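How to Write House Rules for a Robot Arm That Works Near People

At Harkumari we have written the rules for our bench arms more times than I care to admit. The first set ran to 33 rules. It was thorough and stapled, and it lived under the coffee maker, where it kept the counter dry. The set we use now fits on one page, and people have been caught reading it. If you are starting from scratch, go in this order.

Step 1. Read the real standard first

Whatever safety standard covers your arm, and whatever the maker's manual says, comes before anything you write. House rules fill in the local details: which door, which bench, which button. They can't loosen what sits above them. If you find yourself typing "in practice, however," stop and go for a walk.

Step 2. Do the risk assessment at the bench

Stand where the operator stands. Run the arm slowly through its whole job with the tool on and something in its grip. A bare arm and an arm holding a bowl are two different machines. List every spot where a hand could get between the arm and something that won't move: the counter, the wall, the arm's own elbow. We did our first assessment from a conference room and it missed the wall.

Step 3. Set the speeds

Pick one speed for teaching and one for running, and write both down. Our teaching speed is 80 millimeters per second, which feels like watching paint consider its options. Leave it alone. The person most likely to complain is the person with fingers nearest the tool.

Step 4. Say who holds the pendant

One pendant, one holder. Anyone else who wants the arm to move asks the holder out loud. Nodding doesn't count. At our Mulder site two people once nodded at each other with complete confidence about two different things.

Step 5. Write the start-of-shift check

Ours has 4 items:

Press the emergency stop and confirm the arm stops.
Look over the fingers and pads for cracks, play and loose screws.
Check that the loaded program is the one on the job sheet.
Run one slow cycle with everyone outside the tape.

Initial each line as you do it. Initials added at lunch are fiction.

Step 6. Cover the close work

Most of our near misses came in the last few inches before contact, where the tool is next to the object and everybody leans in to look.

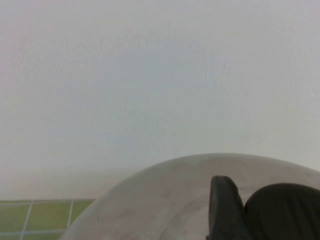 So the rule for that stretch is short. Hands stay outside the tape until the arm is stopped and the holder says "clear." If you need a better look, use the wrist camera feed, or stop the arm and then go look. If an object slips, let it fall. We own more dishes.

Step 7. Date it, post it, and revisit it

Put the page at eye level by the bench. Ours gets reread every September and any time the tool, the program or the layout changes. Moving the bench 2 feet is a layout change. Arness, our other site, would like it noted that they disagreed with this, and then they moved the bench.

Keep the old versions in a folder marked VOID.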